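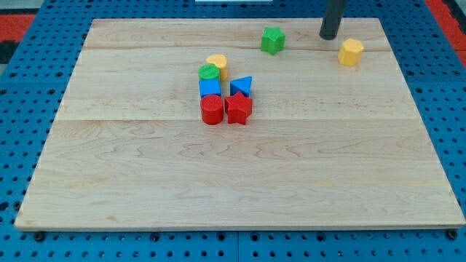

Iststead Managed Database

Iststead is a hosted PostgreSQL service for teams that want a production database without running the servers themselves. You choose a region and a plan, and we look after patching, backups, failover and monitoring. Your application connects over TLS with an ordinary connection string, so most projects can move across without code changes.

What you get

Each database runs on its own virtual machine with a standby copy in a second data centre. If the primary stops responding, the standby takes over and the host name stays the same. Open connections are dropped during the switch, so your application should be set to retry.

Full backups are taken every night. Change logs are stored as they are written, and you can restore to any point in the last 31 days. A restore always creates a new database – it never overwrites the one you are using.

Plans

Starter
Two virtual CPUs, 40 GB of storage, one standby. Suited to test systems and small internal tools.

Standard
Four virtual CPUs, storage from 100 GB, one standby and one read replica. Storage can be increased while the database is running, but it can't be reduced afterwards.

Dedicated
A physical host for your account only. Sizes are agreed before the order is placed. Contact sales for a quote.

Versions and extensions

PostgreSQL 13 and later are supported. Minor updates are applied in the maintenance window you set. Major upgrades are started by you from the control panel, and a trial upgrade on a copy can be run first. PostGIS, pg_trgm and pgcrypto are available on all plans. Extensions that need superuser rights are only available on Dedicated.

Access and security

Data is encrypted on disk and in transit. Public access is off by default. You can allow single addresses or ranges, or connect through a private network link. Each account includes 10 control panel users, with read-only and administrator roles. Extra users are charged monthly.

Moving from Wilora

Customers on our older Wilora shared hosting can copy a database across with the import tool. The source must be reachable from the chosen region during the copy. Tables without a primary key are copied last and should not be written to until the tool reports that they are finished.

Support

Tickets are answered at all hours on Standard and Dedicated, and in office hours on Starter. Migration questions go to Yasmine El-Sayed's team – choose "Migration" when opening a ticket.

Page last updated 2024-03-01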